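# Automated Sorting in a Textile Returns Room: Effects on the Work of Sorting Staff

Final report, second-year project in Work Organization
Submitted 2026-04-30

## 1. Background

Saketti receives used and returned clothing from retailers and grades it for resale, repair or recycling. Sorting has always been done by hand at standing tables. In the past year the company has begun moving the first step, separating single garments from a mixed pile, to a two-armed robot cell. The remaining steps are still carried out by staff.

Our group was asked by our supervisor, Solange Hoarau, to study what this change means for the people who work in the sorting room. We were not asked to judge the technical quality of the cell, and we have kept remarks on it to a minimum.

## 2. Method

The group visited the site on several occasions in March. We observed both shifts, held interviews with sorting staff and shift leads, and were given access to the written job descriptions before and after the change. Interviews took place in the break room and were not recorded; notes were typed up the same evening and shown to the person interviewed, who could strike anything out. Two people did so.

Production figures were supplied by the shift leads. A manual table handles 245 garments per shift. The cell handles 190. The target set by management for the end of the trial is 600, and several of those interviewed doubted that it would be met with the present grippers. The group has not checked these figures independently.

## 3. Findings

### 3.1 Tasks that have moved

Before the trial, each sorter took a garment from the pile, shook it out, checked seams and fastenings, and placed it in one of the graded bins. At the cell, the sorter no longer takes from the pile. Garments are handed on one at a time and the sorter begins with the inspection.

Most staff described this as a relief for the shoulders and lower back. Reaching into a deep pile was the part of the job most often named as tiring. On the other hand, the sorters at the cell stand still for longer. One of them had asked for a floor mat and had received it within the week; at the manual tables the same request had been open since the previous summer.

### 3.2 Tasks that have been added

Three tasks appear in the new job description for cell staff: loading the table, clearing a stopped pick, and logging the stop on a tablet. Clearing is the one that divided opinion. Some sorters liked the variety. Others felt they were now waiting for the machine, and that their own pace no longer counted for anything.

The log asks for a cause from a fixed list. The list was written before the trial and has no entry for two garments caught together, so this is entered as "other". Out of the first 1000 log entries, "other" was the most common choice. The group considers this a simple matter to correct and has raised it with the shift leads.

### 3.3 Knowledge of fabric

Experienced sorters recognize a material by touch before they have looked at it. Several expressed concern that new staff trained only at the cell would not acquire this skill — the garment reaches them already separated, and the first handling of a mixed pile is where much of it is learned. Thin knitted items and hosiery were mentioned most often, as they tangle easily and show damage only when stretched.

Management's view is that rotation between the cell and the manual tables will preserve the skill. Rotation is written into the plan but had not started when our visits ended.

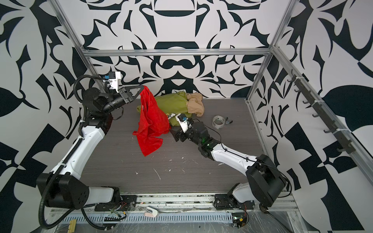

**Department of Work and Organization Studies, Poltwood College**

At the cell, the pile is a small one by the standards of the room: a red cloth held at one corner by the left gripper, a yellow-green garment bunched up on the table, and a crumpled beige stocking next to it. Mixed loads of this kind are where the opinion of sorting staff is most useful, and the group found that they had not been consulted on how loads are put together.

## 4. Discussion

The literature assigned in the course, in particular the Mahmoud and Grenard case reports, treats the loss of tasks as the main effect of automation. In our material the loss was limited. The larger change was in who decides the order and speed of the work, and this was the subject to which staff returned without being asked.

## 5. Recommendations

1. Revise the list of causes in the stop log together with the sorters who use it.
2. Begin rotation before the trial ends, and include all new staff in it.
3. Give sorters a say in how loads are made up.
4. Provide floor mats at the manual tables on the same terms as at the cell.

The group thanks the sorting staff of both shifts for their time. Interview notes are held by the department and will be destroyed once the report has been graded.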